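Chapter 7
Setting Out Food for Guests: Trays, Baskets and Stands

Learning goals

After you have studied this chapter, you should be able to choose a suitable container for each kind of packaged snack, plan the places on a table before you put anything on it, and refill a table during service without disturbing the guests.

Words to know: tier, portion, wrapper, shelf life, reach, refill

7.1 Why the arrangement matters

When Yupin Hemmin began her first job at the Zeman guest house, she was asked to prepare the afternoon snack table. She had plenty of good food in the storeroom, and she put all of it on the table in one large heap. The guests took what was on top. The crackers at the bottom were broken, and the small bars were found only in the evening, when the table was cleared.

The next day her supervisor, Elias Qudah, gave her the same food and asked her to sort it first. They used two trays, one basket and one stand. It took a little longer to prepare, but the guests could see every kind of snack from the door and they chose more quickly.

Many beginners make the same mistake as Yupin. They think of the food and forget the person who must reach for it. In this chapter we think first of the hand and the eye of the guest, and after that of the colour and the neatness of the table.

7.2 Flat, round and stepped containers

We can divide the usual containers into flat, round and stepped ones. A flat tray is good for items of the same size, such as bars, which can lie side by side in rows. A round basket holds small packets that have no clear front or back. On a stepped stand, the items at the rear are raised, so they are not hidden by the items before them.

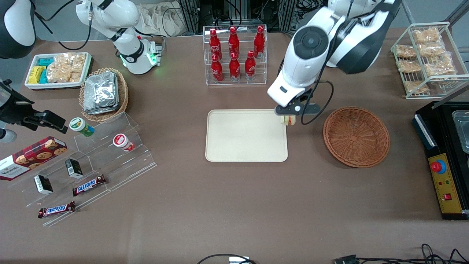
A stepped stand needs more care than a tray. Cylindrical containers can roll, and you must decide if each one will stand up or lie on its side. On a clear acrylic stand both ways may be used together, as with the green-lidded container and the red-and-white one on the upper tier. Chocolate bars can go on the lower levels, where they are easy to pick up. Keep the sorting simple on the trays also: yellow packages together, teal packages next to them, and the bags of crackers in their own half. A plain cloth in one colour, for example brown, helps the wrappers to be seen.

Before you continue to section 7.3, draw your own table on paper. Mark where the guests will stand, and write the name of one snack in each place. Bring the drawing to class, as you will need it for the first practical task.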